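Festura Storage Room, Bay 4
Monthly inspection checklist: shelving, rods and small hardware
Month: December
Inspected by: Wanda Kaczorowski
Reviewed by: Ratih Ong

1. Aisle clear to full width
OK. One carton moved back under the bench.

2. Shelf uprights plumb and anchored
OK. Anchor on the rear left upright retightened.

3. Load labels posted and readable
Not OK. Label missing on shelf 3. Limit is 200 lb, same as the shelf below it. New label requested from the office.

4. Rod stock sorted by length
OK with comment. Two 60 cm rods were in the 1000 mm rack. Put back.

5. Rods straight, no bends or kinks
OK. Rolled each one on the flat plate. One from the Cordeiro delivery wobbled and was tagged for scrap.

6. Rod ends rounded or capped
OK with comment. The dark rods are stored upright, rounded end down. Check the end by touch with a glove on, then by eye against something white. Burrs are hard to see on the dark finish otherwise.
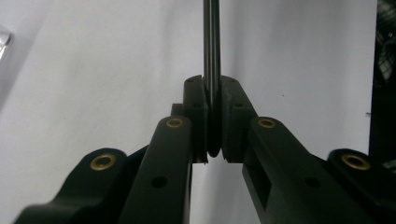 Item 6. Dark rod against white background, rounded tip at the bottom.

Any rod with a sharp or chipped end goes in the red bin and gets written up on the back of this sheet. Do not file it down in the storage room. None found this month.

7. Surface condition
OK. Wiped down with a dry cloth. Light marks only, no rust. The oil can on the Canavier cabinet is almost empty.

8. Rack dividers in place
Not OK. Divider between slots 2 and 3 is loose and the rods lean into each other. Screw is stripped. Repair ticket 369 opened Wednesday.

9. Gloves and eye protection at the door
OK. Gloves are mostly size large. Ratih has asked for medium twice.

10. Lighting over racks
OK. The left tube takes a while to come on.

11. Floor dry, no loose hardware
OK after sweeping. Several washers under the bench.

Reviewer comments (R. Ong)
Item 3 was also open last month. Please put up a handwritten label until the printed one comes.
Item 8: leave slot 3 empty until the divider is fixed. Move those rods to the Fukden rack, lower level, and mark the slot.
Item 5: scrap tag needs initials.

Open items carried forward: 3, 8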